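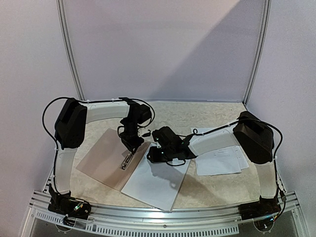
EL CLIP QUE NO SOLTABA

Diecisiete segundos. Es lo que tardó el brazo izquierdo en dejar de apretar después de que alguien pulsara la parada. Diecisiete, con un dedo debajo.

El dedo era de Eun-seong Baek, técnica de integración en Flasham, y sigue en su sitio. Un moratón, una uña negra, dos días de baja que ella no quiso coger y cogió. "Me enfadé más que me dolió", cuenta por teléfono, con ruido de taller detrás. "Pulsé y seguía apretando. Volví a pulsar. Igual."

La tarea parecía una tontería. Abrir una carpeta, levantar el clip metálico, meter hojas, cerrar. Dos brazos, uno para el mecanismo y otro para el papel. Oficina pura. Flasham lleva desde el invierno ensayándola en su nave de Grunavmont para un cliente de archivo, y hasta mayo el registro interno sumaba 1.812 intentos. De esos, 1.651 sin ninguna incidencia.

El resto es lo interesante.

Hojas arrugadas, sobre todo. Carpetas que giran sobre la mesa cuando la pinza empuja de lado y quedan en diagonal. Papeles que se van a la derecha, debajo del otro brazo, y ahí se quedan. Nada grave. Pero en 26 intentos el registro anota otra cosa: "fuerza sostenida en clip". La pinza baja, muerde el metal y no afloja.

¿Por qué? La versión corta: el clip brilla. El sistema de visión, un módulo de Zollelix, estima la altura de la pieza antes de bajar, y con el reflejo se equivocaba unos milímetros. El brazo creía no haber llegado. Seguía empujando. El controlador veía resistencia y la compensaba con más par, que es justo lo que le habian pedido que hiciera con carpetas duras.

La versión larga es peor, y tiene que ver con la parada.

El botón cortaba el movimiento. No cortaba el agarre. Alguien lo configuró así a propósito, meses atrás, para que al parar no se cayeran las piezas. Tiene lógica con una botella. Con una mano metida entre la pinza y el lomo de una carpeta, ninguna. Y el aviso estaba en el manual del controlador Yeon, página de anexos, letra pequeña. Baek lo buscó después. "Estaba escrito. Lo había leído yo misma, creo."

¿Y qué hacía la mano ahí? Enderezar la carpeta. Se había torcido, faltaban pocas repeticiones para comer y el ciclo estaba en pausa. En pausa, no apagado. Al reanudarse, el brazo fue a donde tenía que ir. Lo soltó un compañero quitando la corriente a toda la celda.

El informe interno, al que ha tenido acceso esta revista, ocupa cuatro páginas y reparte culpas con bastante cuidado: visión, configuración, procedimiento. Propone tres cambios. Límite de par en la pinza. Parada que abre, siempre. Y corte de alimentación antes de meter la mano, aunque sea un momento, aunque sea para una hoja.

El primero se hizo esa misma tarde. El segundo tardó una semana —hubo discusion, el cliente temía perder papeles—. El tercero depende de la gente, y ahí Baek es menos optimista. Las paredes lisas cierran la celda por tres lados. Por delante se trabaja, y por delante se mete la mano.

Zollelix respondió por correo que su módulo "no está recomendado para superficies especulares sin calibración previa". Flasham dice que calibró. Las dos empresas siguen hablando de eso.

Los ensayos se han retomado, con el mismo tipo de carpeta y el mismo clip. Baek pidió pegarle una cinta mate encima. Le dijeron que los archivos de verdad no llevan cinta.

Última actualización: 2022-06-01

Compartido 26 veces · 17 comentarios

MÁS EN TALLER
— Parar no es apagar: guía rápida de celdas pequeñas
— Grunavmont, la nave que nadie quería alquilar
— Papel, el material más difícil
— Cables por fuera: cuándo se enganchan y qué hacer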